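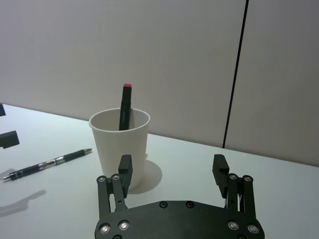

Paper cup as pen holder on a white desk - stability and marking

Forum: Desks and Small Storage

quan_34
Posted 29/04/2020
I keep one marker and one ballpoint on a white desktop. The marker stands in a white paper cup, the ballpoint lies next to it. The cup works until I add the pen, which has metal fittings and is heavier than the marker. With both leaning on the same side, a light knock tips it. Is there a fix that doesn't involve buying an organizer?

ralow
Put weight in the bottom. Two large steel washers, flat, under a disc of cardboard. A paper cup tapers toward the base, so the footprint is smaller than the rim and anything tall leans outward. Washers lower the center of mass. Mine has stood since June.

Khải Tạ
Disagree with keeping the cup at all. A rolled rim is stiff, the wall below it is not, and it goes soft where you grip it. I used a Clurnon steel tumbler, 121 mm tall, and stopped thinking about it. Check the height first - a short pen disappears in it.

ralow
A steel tumbler on a white laminate top leaves gray rub marks. I spent an evening with a melamine sponge getting them off mine. Paper leaves nothing.

Khải Tạ
Felt pad. Solved.

Dilek Özkan
Separate question for the OP: why does the ballpoint have to go in the cup? A marker stored upright is a compromise anyway. I store water-based markers flat and only stand them up while I'm working. A ballpoint is fine lying down if the desk is level.

quan_34
Desk is level, I checked it with a 50 cm spirit level. The pen stays where I leave it. My objection is that it takes up the area where I write.
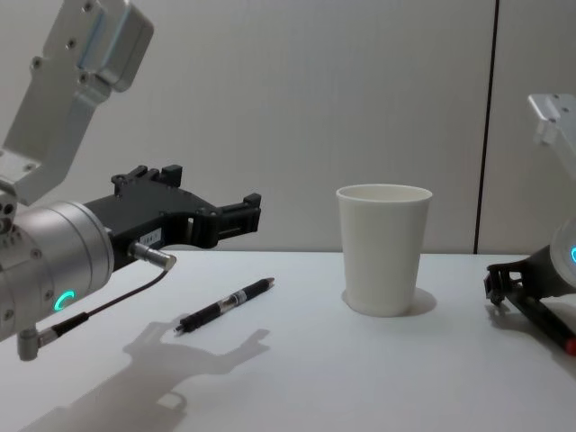 Black ballpoint with the silver band, lying flat on the desktop.

Dilek Özkan
It has a clip, so it shouldn't roll far even with a slight slope. I'd leave it flat and move it to the back edge, parallel to the wall.

andmont_user
Or clip it over the rim of the cup, on the side opposite the marker. The two loads partly cancel. Test the clip first, some are too tight for a rolled rim and crush it.

Khải Tạ
That will ovalize the cup in a week.

andmont_user
Then replace the cup. A sleeve of 50 is cheap.

quan_34
Trying the washers first, pen flat at the back until then. Will measure how far the cup tilts before it goes over, with and without, and post both numbers.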